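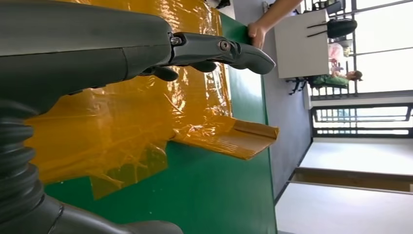 半透明塑料薄膜怎么叠才平:几种流行办法,我只信一半

网上教叠塑料薄膜的文章我看过不少,大多配一段三十秒的视频,薄膜在人手里服服帖帖,最后变成一个方块。我照着做过,叠出来的东西放进抽屉,第二天自己拱起来,把抽屉顶住了。所以下面写的都是我在台子上反复折过的,管用的写管用,不管用的也写。

先说材料。这里讲的是那种大张的、有光泽、一捏就起皱的薄膜,盖东西、垫桌面、包家具都用它。保鲜膜不算,那个叠不了,别费劲。厚的桌布也不算,厚的直接卷。

一、台面

台面要比薄膜叠过一次之后的宽度大,不需要比整张大。很多教程要求“完全铺开”,我不明白有几个人家里有那么大的桌子。铺不下就让一边垂下去,只要垂下去的那边不拖地就行。

哑光的、稍微有点涩的台面最好。玻璃桌面我试过,薄膜会吸在上面,掀起来的时候又带出一堆新褶子。有人说先在玻璃上喷点水就能铺平,铺是铺平了,叠进去全是水,过一阵子打开有味道。

台面颜色深一点有好处。透明或浅黄的膜放在白桌子上,边在哪儿根本看不清。

二、要不要先把皱抹平

我的看法是不用全抹平。用手掌从中间往外推两三下,把大的气包赶走就可以了,细皱留着。

Jayson Soriano写过一篇流传很广的帖子,主张用吹风机低温挡把整张膜吹一遍再叠。我按他的说法吹过一张,褶子确实淡了些,但有一角缩了,后面怎么对边都对不齐。他在帖子里说这是因为离得太近。也许吧。反正我不再吹了,一张膜不值得冒这个险。

三、对边

这一步最容易做坏,值得慢一点。

1. 先找一条最直的边,当基准。裁过的膜往往只有一条边是直的,另外几条歪歪扭扭,别指望四条边都能对上。
2. 捏住远处那条边的两个角,往基准边拉。捏角的时候捏进去一点,只捏最外沿会打滑。
3. 快到的时候停住,先放下一个角,压好,再放另一个。两个角一起放,中间必定鼓起来。
4. 从折线那一侧往开口那一侧赶空气。方向反了,空气就困在折线里,这就是抽屉里会拱起来的原因。

有两个人的话,一个人按住边,另一个人拉,会快很多。一个人也能做,拿东西压住角。我用过书,用过装满水的杯子(不推荐),最后用的是Trosell的扁平压条,一套4根。说实话买两根就够了,另外两根一直在盒子里。

四、折成长条

对折一次之后,继续往同一个方向折,折成一条长带子,宽度和你的前臂差不多。每折一次用手背刮一遍折线,指甲不要用,薄的膜会被划出白印,严重的会裂。

折到后面几层会变硬,边上能看到一道道平行的折痕,这时候如果觉得它在往外弹,别硬压。松开,退一折,把里面的气重新赶一遍。

至于“三折比对折更平”的说法,我两种都做了。三折的好处是长条窄,坏处是里面那层总会错开一点。要是你的架子深,对折就够。

五、收尾:卷还是叠

长条做好以后有两条路。

继续叠成方块,好看,能竖着放,但是折线多,下次打开每条折线都是一道印。

从一头卷起来,不好看,占地方,但是打开之后平得多。

收纳博主几乎都推荐方块。我怀疑他们叠完就没再打开过。要经常用的膜我一律卷,半年才用一回的才叠。卷的时候也不要卷得太紧,中间留出能伸进两根手指的空。

六、固定

橡皮筋不行,放久了会粘在膜上。胶带更不行。Flynn Bolger建议用旧布条打活结,我觉得这是他所有建议里最实在的一条,不花钱,也不伤膜。

Ullero有一种专门的薄膜收纳袋,口袋上开了透气孔。袋子本身没毛病,就是比膜还贵。Nasel的绑带我用了10条,断了两条,断在扣子那里。

七、常见问题

薄膜粘在一起分不开怎么办?
从角上吹一口气进去,再慢慢拉。撒爽身粉的办法有效,可是以后盖什么都会沾一层白。

有灰要不要洗?
干抹布擦一遍,擦完再叠。潮的时候不要叠。

旧膜上已经有很深的折痕,还能恢复吗?
我没成功过。有人说铺在太阳底下晒一个下午就好,我十月份晒过一次,除了晒热了没看出区别。夏天会不会好一点我不知道,谁试过可以在下面留言,最好带前后对比的照片。

膜的边缘已经毛了、卷了,剪掉再叠,留着只会一直对不齐。剪的时候沿着尺子走,剪刀张开一点往前推,比一下一下剪直得多。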